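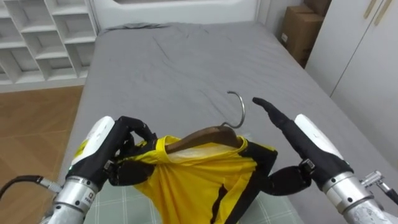 10/1/01

Bedroom set, clothes and bedding day. Writing this up while I still remember where I put everything, because last time I left it overnight and then spent most of a morning hunting for the pillowcases (they were in the Pichler crate, under the extension cords, of course).

Shirts first. I've been wanting to settle the hanger question for ages and I think the wooden ones win. The wire ones from the old Clekard box leave those little points in the shoulders, and anything slippery slides right off if you so much as look at it. The yellow shirt with the black trim is my favorite for this kind of thing! It's bright, you can tell the collar from the hem from clear across the room, and the black stripe on the front tells you right away which way around you're holding it. Laid over the bed it goes soft and wrinkly in no time, so whoever sets up next, please shake it out before it goes on the hanger. One shoulder, then the other, then give the collar a tug so it sits around the hook. If you go hem first you end up fishing around inside the shirt for the hanger and swearing.

I also tried it with the top button business on a different shirt (the stiff white one from the Zonel bag) and gave up. Too starchy. It went back in the bag and I'd leave it there until somebody washes it a couple of times. The label says 438 on the inside in marker and I have no idea what that refers to. If it's your numbering, come tell me, I'd love to know.

Laundry note: the Brulama powder is nearly out. I used less than the scoop says and couldn't smell any difference, so I'm going to keep doing that. The lint filter was horrible. Cleaned it.

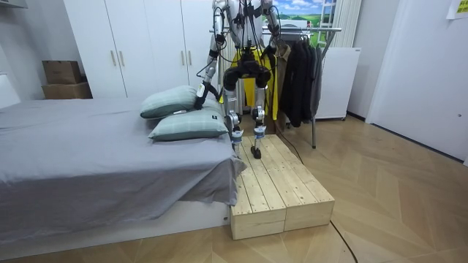

BED AND RACK

Gray fitted sheet is on. It's a touch generous for this mattress and hangs down the side, and I did think about tucking it under properly, but every time I do that the far corner pops off and I'm crawling across the bed again. Left it hanging. The white bed base still shows underneath and it looks fine to me.

Pillows: the pair in the pale sage green cases with the faint check. I have them stacked a little offset, one further back and one nearer the mattress edge. I like this a lot better than side by side, it looks like a bed someone sleeps in. The white tag on the lower one is sticking out at the end. I keep meaning to turn the pillow around and then I do something else. Do NOT cut it off, it's how I tell which pillow got the new filling.

The pine platform at the foot of the bed is still raw wood. Both boxes are side by side and I've been going back and forth about finishing them. Oil would be quick but it'll darken the planks, and I like them pale next to the parquet. Maybe a clear wax? I'll test a patch on an offcut first. Until then, sand any rough edges you find with the fine paper, and sweep up after, please, the dust gets into the bedding.

Rack is over on the other side with the brown garment on it. I'd like to move the darker clothes to one end and the bright ones to the other, so it's easier to grab what you want. Did half of that and ran out of hangers. I need 17 more of the wooden kind, same width as the ones we have.

To do: hangers, powder, wax test. Also find the other gray sheet, it was on the shelf in March and I haven't laid eyes on it since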